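Student Robotics Board > Care Task Challenge > Team logs and help

Topic: only grips with the left hand, wheelchair task, help before Feb round

clostwood_ben4
ok so quick one before the lab shuts. We're the Clostwood entry, wheelchair task, the one where the robot has to take both push handles and bring the chair away from the bed. Left hand closes fine. Right hand gets to the pre-grasp pose and then times out. Teleop demos were fine for both sides so I dont think its reach. Wrist cam and head cam: 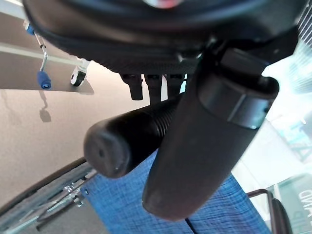
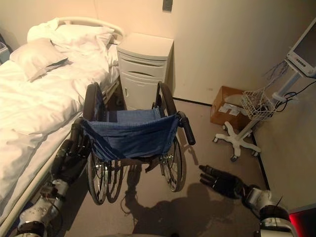 Any ideas welcome, log says "target lost" on the right every time. 24 runs today, same thing.

mothgrease
What's your right hand looking for exactly? If it's the same detector mirrored then check you've mirrored the crop as well. We trained on left handles only in the Dikuson team and lost a week to precisely this.

clostwood_ben4
mirrored yes. crop... will check

pelican_pid
It's the shadow. Look at the head cam, robot's own shadow all over the carpet under the chair. Black handle, dark shadow, detector gives up. Get a lamp in front of you instead of behind and try again.

mothgrease
Don't agree. Handle grip is nowhere near the floor in depth, if they're using depth at all the shadow shouldn't matter. And you can't move the lamps on comp day, so it fixes nothing even if you're right.

pelican_pid
"if they're using depth". big if. Half the teams on here are RGB only

clostwood_ben4
RGB only for the detector, depth after. sorry should of said

pelican_pid
there you go

zirer_tam
Coming at it from another side, why wait for the right hand at all? We (Zirer) grab left, let the chair swing a bit, then go for the right handle from wherever it ends up. Ugly but it scores. Judges only time the pull.

mothgrease
Until the chair swings into the bed and that's your run over. Rule 4, contact with furniture. I wouldn't.

zirer_tam
happened to us once. We pull slower now

vuk_lab
Have you looked at how many of your demos have the right hand closing SECOND? In the Vukčević set there are 1,392 demos and in 595 of them the operator does right first. If you trained on that without filtering, the policy never learned what the right handle looks like with the left arm already in the way. Would give you exactly this, hand open, hanging there.

clostwood_ben4
oh. yes we used that set. no filter

mothgrease
That's more likely than mine tbh. Still check the crop.

pelican_pid
and the lamp

clostwood_ben4
doing filter first as its only a retrain overnight, then crop, then lamp. Does anyone have the script for sorting by hand order? dont want to watch the lot

vuk_lab
Will put it in the files section tonight. Sorts on first gripper close, gets confused if they regrasp so look through the odd ones by eye.

clostwood_ben4
legend, ta. will post logs tmrw

zirer_tam
post the pull time too please, want to see what we're up against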